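4.2 Standortwahl und regionale Wirkung: der Fall Natier

Wer sich mit der Ansiedlung von Rechenzentren in mittelgroßen Regionen beschäftigt, stößt früher oder später auf die Frage, wie viel von der versprochenen Wertschöpfung am Ende tatsächlich vor Ort bleibt. Im vorangegangenen Abschnitt haben wir die Erwartungen der beteiligten Gemeinden nachgezeichnet, und wir möchten uns nun, mit etwas mehr Geduld, als die einschlägigen Wirtschaftlichkeitsgutachten dafür aufbringen, dem Betreiber Natier und seinen Zulieferern zuwenden. Grundlage sind die Antworten aus 810 Haushalten im Einzugsgebiet sowie 51 Leitfadengespräche mit kleinen und mittleren Betrieben, die uns zum Teil mit großer Offenheit Einblick in ihre Bücher gewährt haben. Für dieses Vertrauen sind wir bis heute dankbar, und wir hoffen sehr, dass sich die Gesprächspartner in der folgenden Darstellung wiedererkennen.

Zunächst zur Ausgangslage. Natier hatte sich nach längerer Suche für das ehemalige Gleisgelände am Stadtrand entschieden, und zwar aus drei Gründen, die in den Gesprächen immer wieder, wenn auch in wechselnder Gewichtung, genannt wurden: die vorhandene Umspannstation, der günstige Baugrund und die Bereitschaft der Stadtwerke, einen Liefervertrag über zehn Jahre abzuschließen. Die Nähe zu Kunden spielte dagegen eine erstaunlich geringe Rolle. Das deckt sich mit Überlegungen, die Dean Staniforth in seinem Arbeitspapier zur Infrastruktur der Cloud-Anbieter angestellt hat; er spricht dort vom »stillen Vorrang der Leitung vor dem Markt«, eine Formulierung, die uns beim Schreiben oft begleitet hat.

Etwas anders liegen die Dinge beim Versandhändler Visser, der als erster großer Mieter Rechenleistung am neuen Standort bezog. Visser verkauft überwiegend Haushaltswaren und Heimtextilien, und sein Geschäft ist stark von der Jahreszeit geprägt. Allein im Dezember entfällt ein so großer Teil der Bestellungen auf wenige Tage, dass die gemietete Kapazität in den übrigen Monaten teilweise brachliegt. Für den Betreiber ist das kein Schaden, denn er rechnet nach reservierter Leistung ab. Für den Händler hingegen stellt sich Jahr für Jahr die Frage, ob sich die Reserve lohnt, und man darf sich das durchaus als eine recht lebhafte Auseinandersetzung zwischen Einkauf und Technik vorstellen.
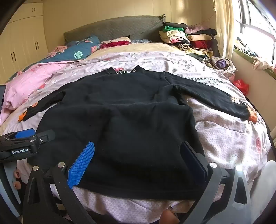 Abb. 7: Schwarzes Sweatshirt mit orangefarbenen Bündchen an den Ärmeln, ausgebreitet auf einem Bett.

Für die regionale Wirkung ist weniger der Mieter selbst von Bedeutung als die Kette von Dienstleistungen, die sich an ihn anschließt. Wir unterscheiden hier zwischen unmittelbaren Aufträgen (Bau, Kühlung, Wachdienst, Reinigung) und mittelbaren Aufträgen, zu denen wir vor allem Softwarepflege, Schulung und Rechtsberatung zählen. In den unmittelbaren Bereichen fanden wir, was wohl niemanden überraschen wird, einen kräftigen Ausschlag in der Bauphase und danach einen deutlichen Rückgang. Ein Elektrobetrieb mit zuletzt zwölf Beschäftigten hatte während der Errichtung sein Personal beinahe verdoppelt und musste sich anschließend von einem Teil der neuen Kräfte wieder trennen. Der Inhaber schilderte uns das ohne Bitterkeit, aber doch mit dem Hinweis, dass er beim nächsten Mal vorsichtiger einstellen würde.

Bei den mittelbaren Aufträgen ergibt sich ein freundlicheres Bild. Das Softwarehaus Drirurier, ursprünglich ein Zweimannbüro für Lagerverwaltung, hat im Umfeld der Ansiedlung einen Kundenstamm aufgebaut, der inzwischen weit über die Region hinausreicht. Den Anfang machte eine kleine Schnittstelle zwischen dem Bestellsystem von Visser und der Abrechnungsplattform Prolo, die der Betreiber seinen Mietern vorschreibt. Man kann lange darüber streiten, ob eine solche Vorschrift wettbewerbsrechtlich glücklich ist; für Drirurier war sie ein Türöffner. Wer als Mieter nach Prolo wechseln musste, brauchte Hilfe bei der Umstellung, und diese Hilfe saß eben in der Nachbarschaft.

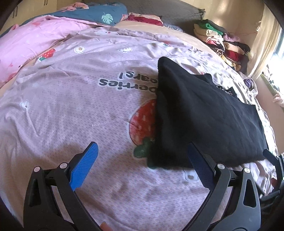
Nun wäre es verlockend, aus diesem einen Fall auf eine allgemeine Belebung der örtlichen Informationswirtschaft zu schließen. Davor möchten wir, bei aller Sympathie für die handelnden Personen, ausdrücklich warnen. Von den befragten Betrieben gaben lediglich 2 an, mehr als die Hälfte ihres Umsatzes im weiteren Umfeld des Rechenzentrums zu erzielen, und beide waren schon vor der Ansiedlung auf Logistiksoftware spezialisiert. Es fehlt also an jenen Neugründungen, mit denen in den Förderanträgen geworben worden war. Die dort genannten 200 dauerhaften Arbeitsplätze lassen sich nach unserer Zählung nur dann erreichen, wenn man befristete Stellen der Bauphase und bereits bestehende Stellen bei Zulieferern hinzurechnet, was wir methodisch für wenig überzeugend halten.

Hinzu kommt ein Umstand, der in der Literatur bislang eher am Rande behandelt wird, nämlich die Wahrnehmung durch die Bevölkerung. Die Haushalte in unserer Befragung standen der Ansiedlung mehrheitlich wohlwollend gegenüber, konnten aber nur selten sagen, was auf dem Gelände eigentlich geschieht. Einige hielten es für ein Paketlager, andere für eine Außenstelle der Stadtwerke. Den Zusammenhang zwischen der eigenen Bestellung am Abend und den Hallen am Stadtrand stellte kaum jemand her. Wir halten das für einen bemerkenswerten Befund, denn die Akzeptanz gründet sich hier offenbar auf Gewöhnung und auf die Tatsache, dass der befürchtete Lärm der Kühlanlagen weitgehend ausgeblieben ist. Ob sie auch steigende Netzentgelte überstehen würde, muss offenbleiben.

Schließlich noch ein Wort zur Datenlage, die uns einiges Kopfzerbrechen bereitet hat. Die Angaben zum Stromverbrauch liegen nur als Jahressummen vor, sodass sich die saisonale Auslastung nicht unmittelbar mit den Bestellspitzen des Händlers vergleichen lässt. Stichtag für sämtliche Vertrags- und Beschäftigtendaten ist der 15. März 2024; spätere Änderungen, insbesondere die Erweiterung des zweiten Bauabschnitts, konnten wir nicht mehr berücksichtigen. Auch haben sich größere Zulieferer seltener zum Gespräch bereitgefunden als kleine, und wir müssen damit rechnen, dass die mittelbaren Effekte dadurch eher unterschätzt werden. Im folgenden Abschnitt greifen wir diese Einschränkung noch einmal auf und prüfen anhand der Gewerbesteuerdaten der drei Umlandgemeinden, in welcher Größenordnung eine solche Verzerrung liegen könnte.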